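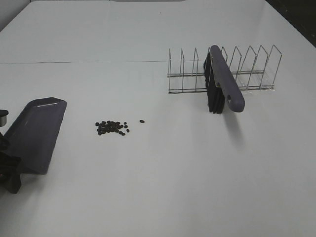 How to cook dried black beans from scratch

I came to dried beans embarrassingly late, and now I can't stop going on about them! A pot costs next to nothing, the kitchen smells wonderful all afternoon, and the broth alone is worth the bother (I drink it from a mug with a squeeze of lime). My friend Halina Lis got me started with a bag of Rumier beans and a page of scribbled notes, and most of what follows grew out of those notes.

You'll need

310 g dried black beans
1 onion, peeled and halved
2 bay leaves
3 garlic cloves, squashed
A good glug of olive oil
Salt
A heavy pot with a lid

Step 1: Sort and rinse

Tip the beans out where you can see them properly and go through them with your fingertips. You're after little stones, bits of stalk and any beans that are badly shrivelled. Most bags are very clean these days, but I did once find a stone the exact size and colour of a bean, and I'd much rather meet it with my fingers than my teeth. Rinse the lot in a sieve until the water runs fairly clear.

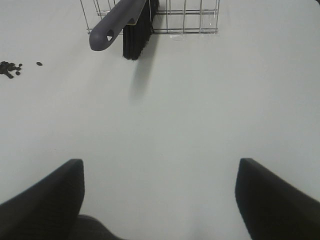

Do I have to soak them?
Soaking is optional with black beans. An overnight soak shortens the cooking and helps them cook evenly, but unsoaked beans hold a deeper colour and make a darker, richer broth. I soak when I remember and don't fret when I forget.

If you are soaking, cover the beans with plenty of cold water and a teaspoon of salt. They swell a lot, so use a bigger bowl than looks sensible. Drain them before cooking.

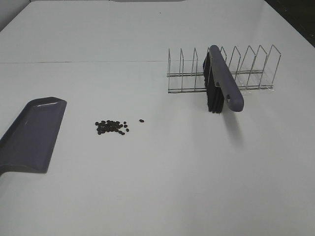 Step 2: Get them going

Put the beans in the pot with the onion, garlic, bay and oil, and cover with fresh water by a good two fingers' width. Bring it up to a proper rolling boil and keep it there for ten minutes, skimming off the foam if it bothers you. Then turn the heat right down, put the lid on slightly ajar and let the pot tick over. You want a lazy bubble here and there.

Step 3: Salt and wait

Add a teaspoon and a half of salt once the beans have started to soften. Soaked beans might be ready in an hour; unsoaked ones often want two, and a bag that has sat at the back of the cupboard since last June can take longer still. My slowest pot ever took 134 minutes and was completely delicious. Top up with hot water from the kettle if the beans start poking out.

Try five beans from different parts of the pot. If every one is creamy right through, you're there. If even one is chalky in the middle, give them another quarter of an hour and try again.

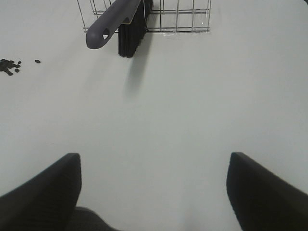 How long will they keep?
Cooked beans last three to four days in the fridge, covered with their own broth in a lidded tub. For the freezer, cool them quickly and pack them in small portions, broth and all; almost 100 g of drained beans is plenty for my lunch.

Fish out the bay and onion before you serve. The first bowl should be eaten plain, with broth, raw onion and far too much coriander. After that, try them fried with cumin and mashed on toast!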